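Home
About
Projects
Gallery
Contact

The Clodell cell, from layout to first service

Posted September 10, 2018

I promised a few of you at Willems that I'd finally get the Clodell album into some kind of order, so here we go! It's the whole life of one small bench cell, starting with the model we muddled through in February and finishing with the first proper service. I've kept the notes short where I could (I didn't always manage). Click any of them for the big version, and if you were there and I've got something wrong, send me a message and I'll fix it.

The brief
One page, folded in four, mostly in Toon Geerts' handwriting. An arm and a bench gantry sharing the same table, one person able to load it, and nothing sticking out into the walkway. That last bit was underlined twice.

Masking tape on the floor
Before any of the clever stuff we taped the table outline on the concrete at the Dremis workshop and walked around it with our arms out like idiots. Still the fastest way I know to find out that a door won't open all the way. We moved the whole lot over a bit and re-taped it.

Building the model
I did most of the layout work in simulation, evenings mainly, with the heater on and the dog asleep on the power cable. The table went in first, then the gantry, then the arm at the opposite end so the two wouldn't be squabbling over the same patch from the same side. I'm a bit of a stickler for putting everything in the model that's going to be in the room, racking and floor lines included. It takes longer and people tease me for it, but you look at the layout differently when it has a room around it.

Picking a home position
Big discussion, this one. Marloes Aerts wanted the arm tucked right back over its own base when idle. I wanted the gripper waiting near the middle with the fingers open and pointing straight down, so the first move of every cycle would be short. We tried both, and then a third one Marloes came up with while eating a sandwich, and we went with a version of mine (I'm not gloating, much).

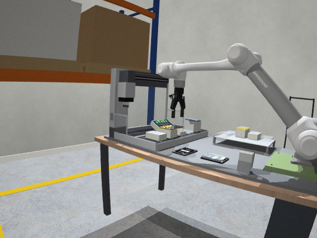
Clearance was what ate up most of my time after that. The gripper has to drop down close to the gantry without getting friendly with it, and the wrist is chunkier than you think once you start turning it. I ended up putting a waypoint up high and making every single path go through it, coming and going. Not elegant! It added a little to each cycle and I haven't regretted it once.

The glass shelf argument
Thijs Wuyts reckoned the raised glass platform at the back was asking for trouble. His point was that it's easy to forget how high the surface is when you can see straight through it, and fair enough. We kept it, but I gave it a fat keep-out box in the software, well bigger than the thing itself. Legs too. If you only box the top, the elbow will find the legs for you.

Trays, trays, trays
Here's where I lost a weekend. I'd taught the tray positions from the table corner, which is fine until somebody moves the table. Hiwot Lencho talked me into hanging everything off one reference frame on the tabletop, so that shifting the lot means re-teaching one frame and leaving the rest alone. I grumbled the entire time I was redoing it. She was right, and she's allowed to print this and stick it on her wall.

Moving day at Clodell
Table up the ramp, table back down the ramp, legs off, table up the ramp again. Zlata Polishchuk ran the whole thing from the top step with a coffee in her hand and never raised her voice. We had the arm bolted down before lunch and spent the afternoon on cables.

Cable dressing
My favourite bit of any install, and I know that's odd. Leave yourself a decent loop at the wrist, run the joint to both ends of its travel by hand speed, and watch the loop the whole way. Then do it again after you've put the ties on, because the ties are what change it. I use the soft hook-and-loop sort near anything that bends and save the hard plastic ones for under the bench.

First run
Slow speed, thumb on the stop, everybody pretending to be relaxed. Program 76 was the one that finally went from start to finish. The numbering is a whole other story and I'm not proud of it.

The drift
A while later Toon rang to say picks were landing slightly off to one side. I went through the gripper calibration twice before I thought to put a spanner on the base bolts. Two had backed off. We torqued them in a cross pattern, put paint marks across the heads so anyone can check at a glance, re-taught the frame (thank you Hiwot) and it came good.

First service
The counter read 3,396 cycles when we opened her up, and 2,223 of those were since the bolts were done. Gripper fingers off, wiped down, pads checked for wear, fingers back on. Same colour paint on the screws. We went through every connector by feel, blew out the fans, and saved a fresh backup to two places. One of the gantry rails got a clean and a light oil, and the old rag went straight in the bin where it belonged.

The checklist
Zlata typed up my scribbles and now there are 18 lines on a laminated sheet hanging off the side of the bench. Line four is "look at the paint marks". Line five is "no, go and look at them".

Still to do
I want to go back to the model and bring it up to date with what's really on the table, since a few bits have wandered from where I drew them. Brodasow are after a similar setup with the bench turned around the other way, so I'll be copying the layout and flipping it, and yes Thijs, the glass shelf is staying in.

More albums: Willems workshop tidy-up | Brodasow site visit | Odds and ends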